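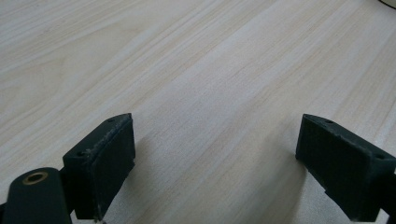
Straight grain and a matte finish on a pale tabletop.

Two hours in the sawdust: the open day at Wekside

I have wanted to see inside the Wekside mill ever since we moved to the valley, and in July they finally opened the gates to visitors. Wekside makes boards, benchtops and table surfaces, and has done so on the same bend of the river for longer than most of the town has had sealed roads. You smell it before you see it. With the wind from the east you can smell it from our kitchen, sweet and a little peppery, and I am one of the few people in our street who likes it.

We got there at 9 in the morning and there was already a line at the gate, mostly families, plus a row of older men who had clearly come early on purpose and were comparing the state of their boots. Everyone was given a hi-vis vest, a pair of earplugs and a colour-coded sticker. Mine was green. Green went first, so I can recommend green.

Our guide was Abena Atinga, who has run the drying sheds for years and who talks about moisture the way other people talk about football. She started us in the log yard. I had expected something tidier, like the piles of firewood you see on calendars, but it's a huge muddy paddock with sprinklers going over the stacks. They water the logs! I had no idea. If the ends dry too quickly they split, and the split travels inwards and ruins the first metre of the board, so in the warmer months the sprinklers run day and night and the water drains to a pond and goes round again. There were ducks on the pond. One of the children in our group was much more interested in the ducks than in anything else for the rest of the tour, and kept asking if we were going back to them.

Every log gets a tag at the yard with a number, and the number follows it all the way through. The one Abena picked up to show us was 2859. She told us to remember it and said we'd meet it again, or a piece of it, and of course I spent the whole morning checking tags.

From the yard we went up a steel staircase to a gallery over the big saw. Earplugs in. I don't think I can properly get across how loud it is, even through plugs and glass. The log rolls down onto the carriage, there's a pause while the sawyer looks it over, and then it goes through and a slab falls away from the side with the bark still on. Then it's turned and goes through again. What I loved was the pause. The sawyer on shift was Adjoa Asamoah, and when she came up at smoko to talk to us she said the pause is the job. She is deciding which face to open first, and that decides whether the boards come out with long straight lines or with those arched shapes like a row of church windows. Straight grain comes from cutting across the growth rings, arches from cutting along them. I've looked at wooden furniture all my life and never once wondered why some of it has stripes and some of it has mountains.

Somebody asked her whether she had a favourite. She said stripes for a table and mountains for a door, and then said her mother would tell you the opposite.

The drying sheds were next and were the part I expected to be dull. They were my favourite! It's warm in there, a thick, still warmth, and the boards are stacked with thin sticks between the layers so the air can get through. Abena put a moisture meter in my hand and let me press the two pins into a board, then into another at the far end of the same stack, and the readings were different enough that she frowned and wrote something on the back of her glove. The slow stacks stay in for weeks. Hurry them and they cup, and then you have a very expensive pile of gutters. The sheds are heated by burning the offcuts, and the ash goes to a garden supplier down the road called Gyamfi, who had a stall by the car park with free bags of it for anyone growing brassicas. I took one. It leaked a bit on the back seat on the way home, but we've had worse in there.

After the sheds came the finishing hall, a newer building, much quieter, with good even light from the roof. This is where the boards are planed and sanded and glued edge to edge, and it's also where they make the laminate tops, which are a different thing altogether. I'll confess to having been a bit of a snob about laminate. The samples changed my mind, or at least loosened it. There was a long bench of them, creamy ones and greyish ones and a very dark one that I didn't care for, and a man from the design side let us run our hands over them and guess which were solid timber. I got several wrong. The clever part is that the pattern has to be irregular enough to look grown – a warmer streak here, a cooler patch there – while still lining up at the joins. He said the early ones repeated too often and people noticed without knowing what they'd noticed. They just said the table made them feel tired.

He also gave a short talk on cleaning, and it was the only time I saw people get their notebooks out. A damp cloth, a drop of dish soap, dry it off afterwards. No scouring pads on a matte surface, ever, as they polish it in patches and you end up with a shiny spot where you scrubbed. For solid timber he likes a hard wax oil, two thin coats, with a full day between them. My neighbour uses furniture spray on hers and I have decided not to bring it up.

There was a lunch break outside in the sun. The sausage sizzle was run by the Dristumholm rowing club, who are raising money for a new boat, and the onions were excellent. They also had a vegetarian option, properly labelled and on its own hotplate, and that isn't always the case at these things. By the time I went back for a second one the hand-drawn total on the board at the end of the table had reached $478, with hours still to go. I hope they got their boat, or a good part of it. The drinks were cold, there was shade if you were quick, and the toilets were clean.

After lunch you could wander on your own through the areas marked with yellow tape. I spent a good while in the old office, which is set up as a small museum. It has the original ledgers, beautifully written, a wall of saw blades going back to the days when they were sharpened by hand, and a photograph of the river in flood with the men standing on top of the stacks, looking pleased with themselves. There's a map too, showing the tramline that used to bring the logs down from Juloston. I hadn't known there was a tramline, though I've walked that track dozens of times and wondered why it was so level. You can still find the cuttings if you go past the second gate, according to the man at the desk, who then drew me a better map on the back of a raffle ticket. We're going up there as soon as the weather settles.

And yes, I found 2859. It was in the finishing hall all along, or at least its tag was, stapled to a stack of boards with a paper heart drawn on it. Abena admitted that the log in the yard was the last one from the same tree and carried the same number. The boards had been cut well before, dried, and put aside for the day. I was very pleased with myself for spotting it, although a boy of perhaps seven had got there first and was guarding it.

A few practical things if you're thinking of going to the next one. Wear closed shoes, they'll turn you away from the saw gallery in sandals and there were some sad faces at the bottom of the stairs. Park at the oval and walk over the footbridge. Prams are fine in the yard and the finishing hall but can't go up to the gallery. The seconds shop opens after lunch and takes cards, and the good shorter boards go very fast. I came away with an offcut with lovely straight lines, long enough for a shelf over the washing machine, and a bag of shavings for the chooks.

The next open day is planned for the same month next year. Put your name on the list at the front office if you want the early tour, and ask for Abena's group if you can.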